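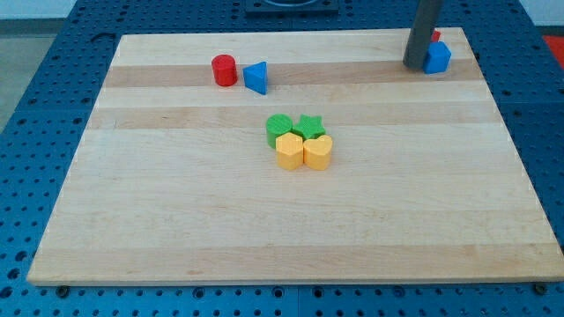
Halyna reckons we should stop teaching it colours and shapes at the same time, and she said so before I'd even got my coat off this evening. Pick one, she said. Get it sorting by colour until it's boring and then worry about whether a thing is a heart or a hexagon. I said the task sheet wants both. She said the task sheet isn't till the spring, and went back to her crisps.

So that was the mood at club! I was a bit cross for ten minutes and then I thought about it and she's probably right, which is annoying, and I told her so on the way out (she was very gracious about it, by which I mean unbearable).

I should write down where we've got to, seeing as I keep promising myself this diary will be useful when we do the report. The arm is called Leleo now, by the way. We had a vote and it beat Sun, which was my suggestion and which I still think is a lovely name for something you have to switch on every morning. The task for Bresstead is simple to say: blocks on the wooden board, all mixed up, and the arm has to put them into little groups when you give it an instruction in words. Yellow with green, or put the blue cube next to the red one, that sort of thing. The marks are for getting it right and for not shoving everything else about while you do it. The second part is what's killing us.

Tonight I was driving and Halyna was on the laptop. You drive it by hand for ages so it has something to learn from, and it's much harder than it looks. My shoulders are like concrete. The square of four in the middle I'm quite proud of, two greens at the back and the yellow hexagon and heart in front, all snug. The heart is a pig to push. If you lean on one of the round bits it spins, and if you go for the point it skids off sideways, so you have to sort of nudge it from a flat-ish place and creep. The star I've got the hang of, oddly. You'd think all those points would be worse, but the dips between them give you somewhere to rest the tip and off it goes like a good dog.

The cylinders stand up fine and slide beautifully. I knocked the red one over in October in front of the whole year group at the open evening and I've been careful with it ever since.

Anyway, numbers. We've got 233 good runs saved. The people at Rusance, who've been answering our emails all term and are much nicer than they need to be, told us to aim for 1,000 before we expect anything clever from it. Which felt fine when we read it out in September and feels less fine now. Of the ones we've got, 185 are mine and Halyna's, and the rest are from everybody else put together. I'm not going to be a martyr about it. But I did say at the end, in a voice I hoped was light, that the booking sheet is on the wall and has a pen on a string.

We had the usual argument about what counts as a good run as well. I'd throw out anything where the arm dithers. Halyna wants to keep the dithering if it gets there in the end, and says if we only show it perfect ones it won't have a clue what to do when it's gone wrong. I hadn't thought of it like that. I still threw two away while she was in the loo, and then felt so guilty I fished them out of the bin and put them back.

Oh, and the corners! We must do more in the corners. Nearly everything we've recorded has the blocks somewhere in the middle because that's where it's comfy, so when we let the model have a go by itself last time it was quite sensible in the middle and completely lost near the far right. I spent the last half hour up there with the blue cube on purpose, poking it round, and it's horrid, you're reaching right across and can't see what you're doing behind the tip. I did six or seven before I lost patience. I'll do a proper batch next session, and the near edge too, because we've hardly used that half of the board at all.

Got home late and Mum had kept me some pasta. I tried to explain the heart problem to her using a garlic bread slice and she said she thought the robot was meant to be the one doing the work. Fair.

For next time: colour-only instructions first (fine, Halyna), corners, bring my own cushion, and ask about the spare laptop charger, as ours only works if you hold it at an angle. Also finish my chemistry, which I haven't started and it's gone eleven.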